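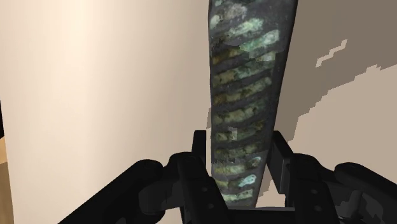

Araba Kyei wrote to us in October to say that her first Votitcombe tablecloth had been through the wash more times than she could remember and still lay flat at the corners, and could we please make it longer. Well, Araba, we listened! The long cloth is now part of the regular line, and we are so pleased with how it came out.

The Votitcombe Long Table Cloth is woven for us by Agyeman, a small mill we have bought from for years, in a cotton and linen mix with a good weight to it. It measures 275 cm by 150 cm, which will dress a table for eight with a nice drop at each end (if your table has leaves, measure with them in, please, we get a lot of returns over this). The hem is two fingers deep, with mitered corners, and the stitching is doubled all the way around. 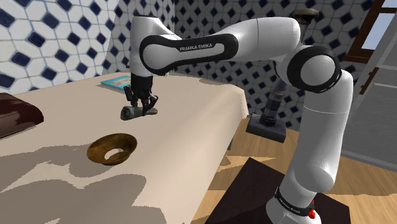
Plain cloths suit an everyday table as well as a dinner one.

Wash it warm with like colors and hang it while it is still damp. It will shrink a little the first time, and we have cut it with that in mind, so the size given is the size after washing. Gravy and candle wax both come out. Red wine mostly does, if you get to it the same evening with cold water and a bit of patience. You can iron it or leave it rumpled, and I go back and forth on that myself depending on who is coming over.

Colors: oat, chalk, moss, brick
Item number: 121
Matching napkins: sold in fours
First weaving: 1000 cloths

Moss tends to go first, so if you have your heart set on it, don't wait for the holidays.

Comments

Nii Zakaria
Does the oat match the napkins from the older batch? I have twelve of those and would hate to start over.

Votitcombe
Very close, Nii, a shade warmer. Send us your address and we'll mail you a swatch.

Joana Prata
Bought brick for my mother and she has already spilled beet soup on it. Came out fine with ordinary soap.

Toshio Hirano
Any chance of a round one?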